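Foro de ayuda Ukden > Kits y equipos > Pinzas de mano

¿Merece la pena el kit de pinzas de mano Oravec para grabar tareas a dos manos?

Publicado por marga_taller

Hola a todos, y perdonad de antemano el ladrillo que os voy a soltar. Llevo unos meses leyendo este foro sin atreverme a escribir (he aprendido muchísimo con vosotros, gracias de verdad) y por fin tengo una duda que no he visto resuelta en ningún hilo.

En el centro donde doy clase de automatización nos han aprobado una pequeña compra para el próximo curso, y estoy mirando el kit Oravec de 2 pinzas de mano. Es el que distribuye Gekdale, a 851 euros con los cables y las placas de montaje incluidos. La idea es que el alumnado grabe demostraciones con las dos manos, cosas sencillas de coger y dejar, y que luego entrenemos con eso el brazo que ya tenemos. No buscamos nada industrial ni muchísimo menos.

Mis dudas son tres, aunque seguro que al final me salen más. La primera, si se puede trabajar con objetos pequeños y redondos, que es lo que siempre se nos escapa con las pinzas impresas que hicimos nosotros. La segunda, si cansa la mano, porque tengo alumnos de dieciséis años y también una compañera con la muñeca delicada. Y la tercera, si el cable estorba tanto como dicen en la ficha de opiniones de la tienda, donde hay una persona enfadadísima con el tema.

Si alguien lo ha usado de verdad, me haría muy feliz leerle. ¡Un abrazo!

Respuesta de Juraj Procházka

¡Hola, Marga, y bienvenida! Lo del ladrillo no te preocupes, que el mío va a ser más largo.

Nosotros montamos con este kit el puesto de grabación de Fleditz, así que lo tengo bastante trillado. Te cuento por partes. Para objetos redondos yo empezaría con bolas blancas y una bandeja de plástico transparente, que es el ejercicio que ponemos a todo el que llega nuevo. Parece una tontería y no lo es: la bola rueda en cuanto la rozas de lado y te obliga a bajar la pinza con calma. Pedimos siempre que una mano trabaje y que la otra espere abierta, sin prisas, y cuando la gente ya le ha cogido el aire pasamos a cosas más enrevesadas, incluso a llevar dos bolas en la misma pinza.

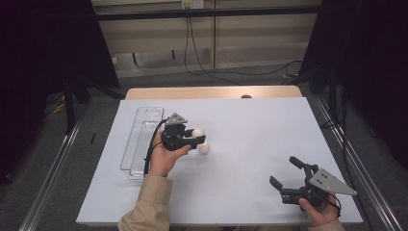 En cuanto al cansancio, depende muchísimo de la altura de la mesa. Si el codo te queda por encima del tablero aguantas una sesión de 49 repeticiones sin enterarte, y si te queda por debajo, a la mitad ya estás sacudiendo la mano. Con tu compañera yo haría tandas cortas y le dejaría elegir la altura antes de empezar. También ayuda coger el mango sin apretar, que al principio todos lo estrujamos como si se fuera a escapar.

El cable, pues mira, le doy la razón a medias a esa persona enfadada. Con las dos pinzas hay que pensar por dónde sale cada uno antes de ponerse a grabar, o terminas con un cable arrastrándote la bandeja. Nosotros lo sujetamos con velcro al antebrazo y santas pascuas. Si me preguntas qué le cambiaría al kit, pondría el cable más blando y un manual mejor traducido, porque el capítulo de calibración hay que leerlo tres veces.

Y un consejo que me habría gustado recibir: reserva dinero para una superficie clara y lisa. Sobre la madera con vetas nos salían grabaciones mucho peores, y eso que la luz era la misma.

Cualquier cosa me escribes, que por las tardes suelo andar por aquí.

Respuesta de tornillo_suelto

Yo lo tuve un mes y lo devolví. Para ese precio me lo imprimo yo. Las puntas bien, lo demás normalito. El servicio de Gekdale, eso sí, rápido, me devolvieron el dinero sin poner pegas. Mira de segunda mano, que en enero vi uno por 500.

Respuesta aceptada por marga_taller

Querida Marga, me alegra mucho que te hayas animado a escribir. Estoy de acuerdo con casi todo lo que dice Juraj, y añado lo que he ido viendo en los cursos, que con gente joven cambia un poco el asunto.

Lo que más les cuesta es juzgar la distancia. Se fijan en su mano, como es natural, y se olvidan de que el programa va a aprender de lo que ve la cámara de la pinza, que es otra cosa bien distinta: los dos dedos negros asomando a los lados y la mesa por delante. Yo les enseño esa vista antes de dejarles coger nada, con una bola dentro de la caja transparente y otra fuera, y les pido que me digan hacia dónde moverían la mano. Se equivocan casi todos y nos reímos un rato, pero después graban muchísimo mejor.
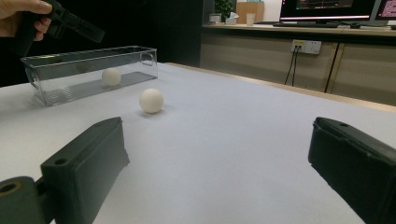

Da-eun Ban
Formadora en robótica y moderadora de la sección Pinzas de mano

Fíjate también en que a través del plástico la bola se ve algo más turbia que la que está fuera. Con recipientes transparentes conviene variar la posición entre una toma y otra, y no dejar la caja clavada en el mismo sitio toda la mañana. A mí me pasó con mi primer grupo y tuvimos que repetirlo casi todo, con la pereza que da.

Sobre la compra, yo iría a por el kit nuevo. Lo de segunda mano que comenta el compañero puede salir bien, pero pregunta antes si trae las dos placas de montaje, que se venden aparte y tardan en llegar. Y pídele a Gekdale factura a nombre del centro desde el principio, porque cambiarla luego es un lío de correos.

Para tu compañera, prueba a que lleve una sola pinza y que otra persona maneje la segunda. Hay que ponerse de acuerdo hablando y las primeras tomas quedan torpes, pero en mi grupo funcionó. Si os decidís, cuéntanos en este mismo hilo a qué altura habéis puesto la mesa, que estoy reuniendo medidas de varios centros y me vendría de maravilla.

Comentario de marga_taller

¡Mil gracias a los tres! Voy a pedir el nuevo, y esta misma tarde mido la mesa del aula y os digo.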